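Policy does 94 out of 100 with one object, falls apart with two - is my eval wrong?

Posted by Mutiso in Manipulation > Imitation learning
September

Trying to reproduce the clutter result from the Fetinard writeup. Short version of their claim: train on demos with one object on the table, mix in a small share of demos with two, and you keep most of your single object success rate. I have 1000 demos, all teleop, two arms, white box with walls so the background stays boring. Object is a headphone set. Task is pick it up and hold it clear of the table.

One headphone set on the table: 94 out of 100. Great. Put a second one down and the arms start doing weird stuff. Both go for the same one, or one arm hangs over its target and never closes. I scored those as fails.

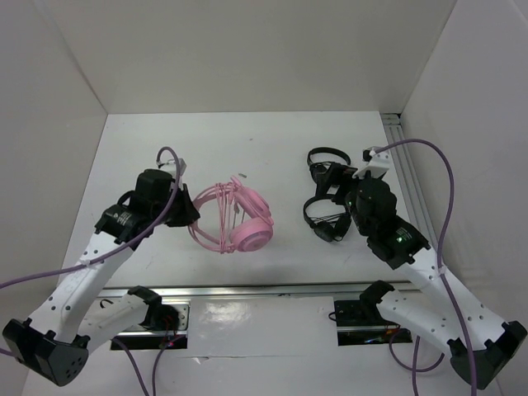 Photo: Mutiso / bench setup, click to enlarge

Pink set is nearer the left gripper, black one is right by the other gripper. The pink headband is thin wire strands, so I figured that would be the hard one. Nope, black is worse. Dark jaw over a dark headband, maybe the policy can't tell where one stops.

Havent touched the weights between the two tests. Same fixed camera. Do I need more two-object demos, or is my scoring too harsh? The writeup never says what they count as a success when there are 2 things to pick up.

Avov
Your scoring is mixing up two things. "Picked the wrong one" and "picked nothing" shouldn't land in the same bucket. Log which set each arm went for first, then whether the jaw closed. Split it by color too, otherwise your black vs pink thing is just a feeling.

Also check your demos. If all of them have one object, the policy never had to choose. It learned "go to the headphone" and now there are two right answers, so it may be averaging between them. An arm that hovers and won't close is pretty much what I'd expect. In my runs a longer action chunk helped some, it commits to one side instead of changing its mind every step.

Fetinard writeup, second table, small print under it - they count a trial as good if EITHER object gets lifted. Much easier test than yours. I'd report both numbers.

And randomize which color goes on which side. If black is always on the right you can't tell if it's the color or the arm.

Jokeo
had same problem, more demos fixed it. dont remember how many

Mutiso
@Avov ok the either/or thing explains a lot, I missed that completely. And yes, black was on the right in every trial, ugh. Rerunning with sides swapped, same 100 trials, first-target logging on. Will edit this post when its done.

@Jokeo more single or more two-object??

Jokeo
two object. mixed in with teh old ones, didnt retrain from zero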